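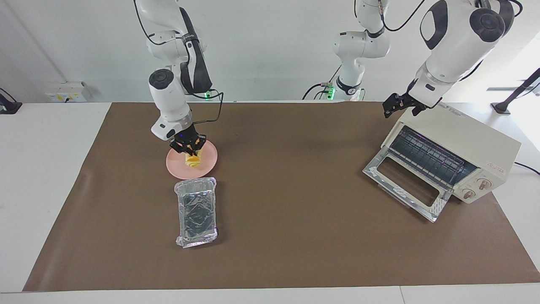

Joaquín Painemal
Columnist, home and kitchen
December 2024

My mother-in-law gave us a microwave when we got married, and for years it sat on our counter like a member of the family. Big, black, humming, with a clock I never learned to set after a power cut. When it died I was supposed to replace it. I measured the gap, I looked at a few, and then I went out and bought a small toaster oven instead, mostly because it was pretty and I was tired of reading reviews. I've been meaning to write about that ever since.

So this is my case for the toaster oven, and in particular for the small, plain kind. Give me the one with a door that drops down in front and a rack inside, and I'm happy. I want to argue that for a household of one or two people it is the best appliance you can own, and that most of us have been using it for bagels and nothing else, like someone who owns a piano and only plays the one song.

Let me start with breakfast, because that's where I was converted. I like a rolled omelet. I make it in a pan the night before (two eggs if I'm being good, three if I'm not), fold it over, and put it in the fridge. In the microwave that omelet comes out as a sort of hot sponge, wet at the ends and rubbery in the middle, and it squeaks when you bite it. In the toaster oven, in a foil tray with the foil pulled over the top, it warms through gently and still tastes like egg. You lift it out, you put it on a plate, you eat it like a person. It takes longer. Of course it takes longer! I use the time to make coffee and find my other shoe.

I know what the microwave people say, because I'm married to one. They say it's fast. And it is fast, I'm not going to pretend otherwise, and if you've got a baby screaming for a bottle or ten minutes to eat lunch in an office kitchen, go ahead, nuke away. But I spent a good part of last September paying attention to what I was doing at home with all the minutes the microwave used to save me, and I'm sorry to report that I was looking at my phone. I wasn't learning Portuguese. I was standing in front of a rotating plate reading about a stranger's divorce.

Then there's the foil tray, which I think is one of the most underrated things in any supermarket. I mean the cheap rectangular ones with the rolled rim, the ones you buy for a cookout and then find at the back of a cupboard years later. They fit in a small oven, they weigh nothing, they heat up right away and they don't care if you bend them a bit to get past the door. I've roasted carrots in them and baked a very small lasagna in one for a friend who had just moved house. I wash mine and use them again. My kids think this is the most embarrassing thing about me, and there is competition. But a wrinkled foil tray works exactly as well as a new one, and I'd rather spend the money on cheese.

What I will not do is eat out of it. I feel strongly about this, maybe more strongly than the subject deserves. If you've gone to the trouble of warming your food properly, put it on a plate. A real round plate, and a colored one if you can stand it. I spent most of my adult life with white plates because a magazine told me that food looks better on white, and then I bought a set of pink ones at a closing-down sale at Quintela, the housewares store that used to be on the corner by the bus station. Egg on pink is wonderful. Yellow on pink looks like a birthday. Toast looks good on it, green beans look good on it, and even leftover rice has a bit of a sense of occasion. The only thing I've found that looks bad on a pink plate is salmon, which sort of disappears.

Now, the complaints. I get mail about toaster ovens whenever I so much as mention one, and the mail falls into a couple of piles.

The first pile is from people who say they're hard to clean. Yes, they are. The rack is fiddly, the crumbs get down into the corners, and cheese that drips onto the bottom of one of these things will outlive us all. My answer is to clean it a little and often, with the plug out and the oven cold. I put down a big sheet of brown paper, the kind that comes on a roll for wrapping parcels, and I set the whole oven on it. Then I open the door all the way, take out whatever comes out, and brush everything forward. The crumbs go on the paper, the paper gets folded up, and the paper goes in the trash. My counter is white and shows everything, so this matters to me, but I'd do it on any counter. It's satisfying in the same way as emptying a vacuum cleaner, which I also enjoy and also don't bring up at parties.
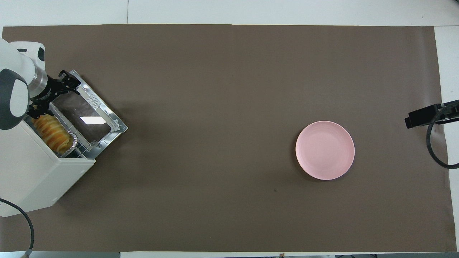

The other pile is about the door. People hate that drop-down door, and I get it – in a small kitchen it takes up a lot of room when it's open, it sits right where you want to put your plate down, and it's hot when you've been cooking. A reader wrote to say she'd knocked a mug of tea off the counter with hers. Somebody else wanted to know why they can't all open sideways like a cupboard. Some do, and I tried one, a Bralimon that my brother was getting rid of, and I didn't get along with it at all. I kept having to walk around it. With the drop-down kind you're coming straight at the food from the front, and you can see what you're doing.

What helps is having a place for things. I'm not a tidy person by nature, and my wife will confirm this in writing. But I've learned to clear a landing spot before I switch the oven on. The plate goes to one side of the oven, out of the way of the door, with nothing else next to it. When the food's ready I'm not standing there with a hot tray in a folded towel, turning in circles and saying bad words. It sounds so obvious written down! And yet I cooked for twenty years without doing it. I would take the thing out first and then look for somewhere to put it, every single time, and there'd be a newspaper there, or a cat.

A few people have asked what I think of the expensive ones, and I suppose I should say something. I borrowed a Ruker for a while, the model with all the settings, and it cost 200 dollars, and it had a button for pizza and another button for a different pizza. It was a perfectly good oven. It was also the size of a suitcase, and it beeped at me when I opened it and again when I closed it. I gave it back without any heartache. My own is a Namden, second-hand, bought from a neighbor for a good deal less, and all it does is get hot. If you already own a big clever one and love it, then I'm glad for you and you can skip this paragraph.

I'd also skip most of the accessories. You don't need the special pans or the silicone mat or the little tongs. You need a tray that fits, something to grab it with, and a plate. Measure the inside before you buy the tray. I say this as the owner of a whole stack of foil trays that are a finger's width too long for my oven, which I bought in a hurry and which I now use for seedlings.

The part I find hardest to explain to microwave people is that I like looking in through the glass. It's dark glass and you can't see much, but you can see the cheese starting to go, and you can smell things, and the kitchen warms up a tiny bit on a winter morning. My grandmother heated tortillas straight on the burner and stood over them the whole time, and I don't think it ever crossed her mind that she was wasting those minutes. She was making tortillas. I stand there now with my coffee and watch an omelet get warm, and my wife comes past and asks if I'm all right.

I am, I'm fine, I'm having breakfast. She has hers out of a bowl, standing up, forty seconds on high in the little microwave she went and bought for herself, which lives on top of the fridge and which we have agreed I won't write about. Last week, though, she asked me to put a slice of leftover pizza in my oven for her, at 200 degrees with no foil on top, and then she asked for another one. I gave them to her on a pink plate.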